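**Can I get a copy of a police report if I'm only the witness?**

Roxana Lozano, August 14, 2023

I saw a break-in at the storage units on Condori Street and gave a statement to a Trallham officer. Now the owner's insurance keeps calling me with questions and I'd like to read what I said before I answer. The front desk told me witnesses don't get copies — is that right? I have the case number and everything.

**bomness_pete**

Nope, they never give them out. I tried.

**vutisar34**

Sort of right. When I was a witness to a burglary they wouldn't hand me the full report while the case was open, but the records window let me read my own statement. Ask for records, because the front desk only does fingerprints and towing stuff. Mine ran 34 lines and had my street number as 378 when it's 876, so check the little things! If the case is closed you can file a public records request and they'll black out the private parts. I asked in November and it took a while. And you don't have to talk to the insurance people on the phone, you can tell them to write to you.
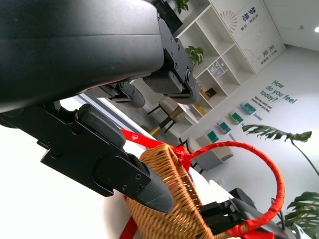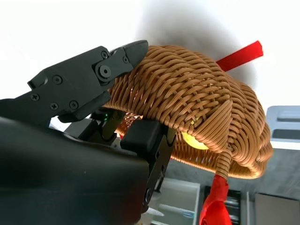

The wicker basket, two views.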